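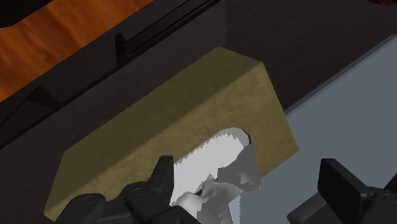

# Gillano re-release: is the shorter cut the only one we're getting?

**reelkeeper**

The listing for the Gillano re-release went up this morning and the running time is down four minutes from the festival version. No note on the page about why. Has anyone seen the new cut, or heard what came out? I have a ticket for the July run at the Vadberg and I'd like to know before I drive two hours.

**matinee_mo**

Saw it at a preview. The dinner argument is shorter and the song over the boat ride is gone. You hear the first few notes and then it goes straight to the harbor. The ratings board wanted one line of dialogue out for the family certificate. As far as I know that line is about three seconds long, so the rest must be the distributor's doing.

**tinroof**

Are we sure the board asked for anything? Every time a film gets shorter people blame the board. Distributors trim things all the time to fit in one more show a day.

**matinee_mo**

Shalini Maurya said it herself at the Q&A after the preview. She was asked about the line and she said the choice was to drop it or take the adult certificate, and the producers dropped it. She didn't mention the song.

**reelkeeper**

Thanks. The song is the part I care about. Maurya's best work in the whole film is in that boat ride and she doesn't say a word.

**h_oakes**

I'll disagree there. I saw the festival version twice and the boat ride stopped the film dead both times. People around me were checking their phones. The film had a good pace up to that point and it took a long time to get it back.

**reelkeeper**

It's a slow film. It was always going to have slow parts. If you take out the slowest one you don't fix the pace, you just make the ending come out of nowhere. She decides to go home during that song.

**h_oakes**

She decides to go home in the phone call, which is still in. The song repeats it.

**tinroof**

For what it's worth, Kadir Dönmez directed and edited this one and he has cut his own films down before. The second version of Cevudex was shorter than the first and that was entirely his idea. He said so on the commentary track. So this may be the version he wants.

**lowerbalcony**

Different situation. Cevudex was a thriller and the first version had a subplot that didn't go anywhere. Also he announced that one. If Dönmez wanted the song out of Gillano I'd expect him to say so, and he hasn't said anything.

**tinroof**

He may be busy. Silence isn't a complaint.

**lowerbalcony**

Fair enough. It isn't approval either.

**matinee_mo**

One practical point – the festival version isn't gone. The Vadberg is doing a single late show of it in the big room, 718 seats. The preview was in the small room, which holds 200, and it was full, so I'd book ahead for the late one. It's listed under special events and not under the film's own page, which is why it's easy to miss.

**reelkeeper**

I did miss it. Is that the full version with the line and the song both in?

**matinee_mo**

The page says "original festival presentation" and gives the longer running time. It also has the adult certificate on it, so I'd assume yes.

**popcorn_tax**

I emailed the box office about this last week. They confirmed it's the uncut one. They had sold roughly 600 seats when they wrote back, so there may not be much left except the front rows. Tickets for the regular run can be swapped at the counter but not online.

**h_oakes**

That seems like the right way to handle it. Shorter cut in the day, long one at night, people can pick.

**lowerbalcony**

If you live near the Vadberg. Everyone else gets the short one, and I'd bet the short one is what ends up on disc.

**tinroof**

Has a disc been announced?

**lowerbalcony**

No. I'm guessing from the last couple of releases by the same company. Both had only the theatrical cut and a trailer.

**reelkeeper**

Swapped my ticket by phone just now. They'll do it if you call before noon and have the booking number – you don't have to go to the counter. I got a seat on the aisle, third row. I'll post afterward with what's different, if anyone still wants a list.

**matinee_mo**

Please do. I'd like to know if the dinner argument is as long as I remember.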